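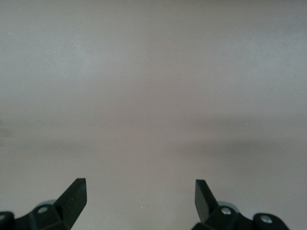 I played the May main event at the Tennant again. I said last year I wouldn't, so take everything below as coming from somebody who complains about a thing and then pays to do it twice.

The official count was 547 entries. You'll have seen the number, because Loltik put it on every banner they own and the club had it up on the screens before the first break on day two. What they don't put on banners is how many people were sitting behind those entries. I asked at the desk and was told the figure "wasn't broken out". Fair enough, but it must be written down somewhere, as they'd sold each of us a seat against a membership card.

Last year's was 523, so we are told this is growth. Is it? Last year you could buy in twice. This year you could buy in as often as you liked until the end of level 9. If you let the same people through the door more times and the total goes up by 24, I'm not sure I'd be ordering the cake.

## Re-entry and the long first day

I don't mind one re-entry. People travel, they lose with kings in the first hour, they'd like another go before the drive home. What I mind is the way unlimited re-entry changes the table for everyone who has brought one buy-in and a sandwich. The chap two to my left shoved blind three times before the dinner break, laughing, and went off to the desk twice. The third time he doubled through me. I had jacks and he had ten-four of hearts, and I'd call every time, and I'd lose that one every time too, apparently.

The usual answer is that this is good for me. Loose money, bigger prize pool, stop moaning. In theory I agree with it. In practice I get one or two of these tournaments a year and the theory needs a few hundred of them to pay me back. I'd want to see somebody's records before I believed the one-bullet players come out ahead, and nobody selling the seats seems keen to show me any.

## The structure sheet

Loltik advertised this as a "deep, player-friendly structure". The starting stack was certainly large. It was also larger than last year's by the same proportion as the opening blinds, so we sat down with exactly as many big blinds as before and more chips to knock over. Then they had taken out two of the middle levels, the ones where a short stack can still breathe, and by late evening on day one my table had an average of under twenty big blinds. I watched 7 hands in a row end before the flop. You could have done it with coins.

I did go back and compare the two sheets side by side, on the train, like a man with no friends. The missing levels aren't mentioned anywhere in the write-up.

## The Nikell tracker

New this year was the Nikell app, which is meant to show live chip counts so people at home can follow. My brother followed me at home. According to Nikell I was out by mid-afternoon, came back at teatime with the chip lead, and was then moved to a table that I could see from my seat and which was being used for coats. I reported it and a very pleasant floor manager said the counts were "indicative".

Credit where it's due — the dealers were excellent, again, and faster than last year. The tea was still free. I heard one ruling at my table all day and it was the right one, explained properly to the player who didn't like it.

## How I did

Out early on day two. I'd bagged a middling stack, picked up ace-queen under the gun at a nine-handed table, and raised it when I've told other people over and over to think about folding it. The big blind had aces. There isn't a bad beat story in there, I'm afraid.

Loltik have already announced the next stop, which is at Tusach in the autumn, with a guarantee they are calling record-breaking. The sheet isn't out yet. When it is I'll look for how many re-entries there are and what's happened to the middle levels, and I'll put both in a post before registration opens.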